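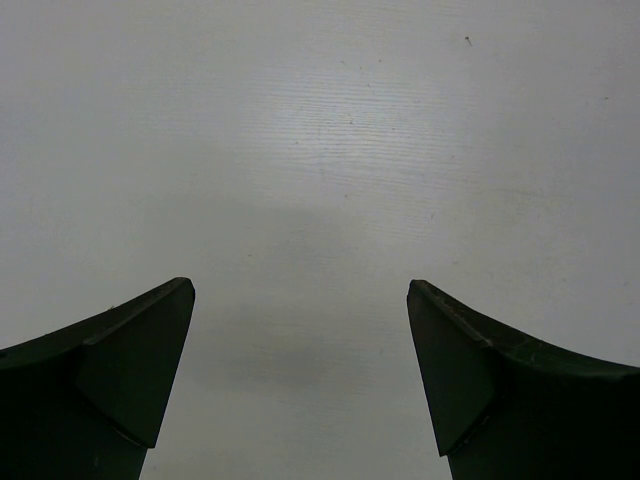 协作机器人夹爪点检规范发布 指尖磨损首次列入每班必查项目

2022年1月13日

由自动化集成商Codura牵头编写的《协作机器人末端夹爪日常点检与更换规范》近日定稿，面向使用两指平行夹爪和自适应夹爪的中小型工厂、实验室及培训机构。规范全文共334条，分为安装、点检、清洁、更换、记录五个部分，文本可向Codura免费索取。

此前，多数用户单位对机器人本体有比较完整的保养计划，对夹爪则主要依靠操作人员的经验。编写组在去年11月走访用户单位时发现，不少现场的指尖从装机起就没有更换过，也没有留下任何检查记录。有的单位在抓取失败率上升后反复调整程序和夹持力，最后才查到是指尖内侧的接触面已经磨平。

规范编写组负责人贝内代克·亚卡布（Benedek Jakab）介绍，新文本最主要的变化是把指尖检查从“按需”改为“每班”。操作人员在每班开机后、首次抓取前，应将夹爪完全张开，停在空的台面上方，逐一查看两侧指尖的尖端、内侧接触面以及接触面与指体的接缝。表面轻微划痕和浮尘不作为停机依据，但应擦拭干净后再投入使用；接缝处出现翘边、开裂，或者两侧指尖高度明显不一致的，应立即停用并报告班组长。

“划痕几乎每副夹爪都有，关键是操作人员要知道哪一种可以继续用，哪一种不行。”亚卡布说，“以前大家各有各的标准，交接班的时候很容易扯皮。”

对于装有腕部相机的工作站，规范建议每班在同一姿态下拍摄一张夹爪张开的照片，与装机时的基准照片对照。拍照时台面不得放置工件，照明条件应与基准照片保持一致，照片与点检表一并存档。规范同时说明，照片对照不能代替人工查看，指尖背面和连杆部分仍须在断电或安全停止状态下由人员近距离检查。

台面管理也单独列了一节。规范要求作业前清除台面上的碎屑和残留物，浅色台面应重点检查与其颜色相近的透明胶片和包装碎片。使用视觉定位的工位，台面反光较强时应调整光源角度，或者更换哑光垫板，不得只靠提高识别阈值来处理。机器人自身投下的阴影若覆盖抓取区域，应在调试阶段记录并作出补偿。

在更换方面，规范规定指尖必须成对更换，不允许只换一侧。更换后应重新标定工具中心点，并以低速完成100次空载开合，确认无异响、无卡滞后方可恢复生产。更换作业须由2人完成，一人操作，一人负责确认机器人处于安全停止状态，双方均须在记录表上签字。

成对更换一条在征求意见阶段争议较大。设备用户单位Estlow的生产主管布彭德拉·巴蒂亚（Bhupendra Bhatia）表示，他所在的车间有多个工位长期从同一侧进料，指尖单边磨损明显，成对更换会增加备件支出。编写组最终保留了这一要求，同时补充说明：换下的指尖如经测量仍在公差以内，可以留作培训或调试使用，但须做出清晰标识，不得再装回生产工位。

巴蒂亚说，Estlow已在装配线试行新的点检表，目前每班检查由当班操作工完成，班组长抽查。他认为表格中关于接缝的描述还可以更具体一些，最好附上合格与不合格的对照图。编写组表示，对照图册正在整理，将作为附录另行发放。

培训机构Marninico也参与了部分条款的讨论。该机构教员萨拉·乌帕迪亚伊（Sarla Upadhyay）说，学员练习时夹爪碰撞台面的情况比生产现场多，建议培训用机在每次碰撞后增加一次检查，而不是等到下一班。这一意见已写入规范的培训场所专门条款。按照该条款，碰撞后的检查结果由教员签字，学员不得自行判定设备可以继续使用。

记录保存期限定为2年。电子记录和纸质记录具有同等效力，但电子记录须能追溯到具体操作人员和具体夹爪编号。一副夹爪在不同工位之间调换使用的，记录应随夹爪一并转移。

Codura表示，该规范属于推荐性文件，不替代设备制造商的使用说明书，也不替代用户单位依法应当进行的风险评估。两者要求不一致时，以较严格的一方为准。用户单位如有修改意见，可通过书面形式提交编写组，意见将在下一次修订时集中处理。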